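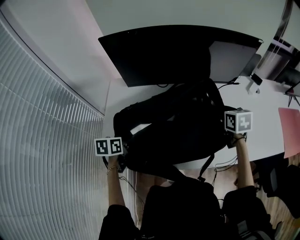

Search articles Type and press enter

Pusora 385 Commuter Backpack: long-term review

February 2019
By the bags and desks editor

The Pusora 385 is a large black backpack sold for office use. I bought mine in June and have carried it to work since then, replacing a Cornari day bag from 2012 whose main zipper had worn out at both corners. The review covers load carrying, access, the straps, and how the bag behaves at a desk, where it spends most of its hours.

Body and fabric

The outer fabric is a tightly woven black nylon with a matte coating on the inside. The coating has not peeled. Abrasion shows at the two bottom corners as a slight gray polish, visible under a desk lamp and hard to find otherwise. The bottom panel is a double layer of the same fabric with thin closed-cell foam between. It is stiff enough that a laptop dropped into its sleeve from a few inches up does not reach the floor with a knock, but I would not rely on it for anything worse.

The back panel is flat foam under mesh. There is one vertical channel for air, too shallow to do much once the bag is loaded. On a long walk in warm weather the shirt is damp behind the shoulder blades.

Compartments

The bag is divided into a rear laptop section, a main section, and a front organizer, each with its own zipper. The laptop sleeve is suspended above the base. The main section opens two-thirds of the way down each side. I would have preferred a full clamshell, as anything at the bottom has to be found by feel.

The front organizer has two pen slots, a flat mesh pocket and a key leash. The leash is too short to unlock a door with the keys still attached. A charger with a thick plug fits in the mesh pocket only if the cable is coiled separately.

With all three sections full, the front organizer loses most of its depth to the main section. Pack the front first if you want to use it.

Zippers

Coil zippers throughout, with cord pulls. The sliders on the main section run well along the straight and catch slightly at the upper corners, where the storm flap folds over itself. The catch has neither worsened nor improved. Silicone lubricant made no difference. The laptop zipper has no flap and runs cleanly.

Straps

The shoulder straps are contoured, with medium-density foam and box-stitched anchors at the top. After eight months the foam has thinned where it crosses the collarbone and is unchanged elsewhere. The lower adjusters hold under load without slipping.

The main fault is strap length. With the adjusters set for an average frame, the tails hang well below the base of the bag. Pusora supplies no elastic keepers. If the bag is set down beside an office chair, a loose tail will find its way under a caster, and the first sign is resistance when you push back from the desk. I fitted a pair of Hotow strap clips, which solved it. They should have come with the bag.

At the desk

Stood upright on a smooth wood floor, the bag stays up when the laptop is inside and leans when it is out. Removed from the back section, the laptop takes most of the structure with it, and the bag settles forward over a few minutes. Against a desk leg it is stable. Laid flat on its back it takes up more floor than expected, and in a small room it has to go somewhere the chair does not.

The grab handle is a single padded loop at the top. It is wide enough for a gloved hand. There is no side handle, so pulling the bag out from under a desk means reaching for a shoulder strap.

Black fabric shows dust from the floor quickly. A damp cloth removes it. The coating sheds light rain for the length of a walk from the station. In heavy rain, water came through the seam above the front organizer and wet the top of a notebook.

Compared with the Dursun 525

I used the Dursun 525 for 2 weeks alongside the Pusora. The Dursun has a stiffer frame sheet and stands up empty. Its straps are narrower and the tails are tucked into elastic loops from the factory. It is also heavier before anything goes in it, and the laptop sleeve shares a zipper with the main section, so the whole bag has to be opened on a train to get at the computer. For a short walk and a long day at a desk, the Dursun is the better shape. For carrying, I prefer the Pusora.

Verdict

Recommended with strap clips. The stitching is sound, the laptop section is well placed, and the wear so far is cosmetic. Buyers who keep a bag on the floor beside a rolling chair should shorten the tails or clip them before the first day of use. I will update the review if the corner zippers fail.

This site uses cookies to remember your preferences. Accept Manage settings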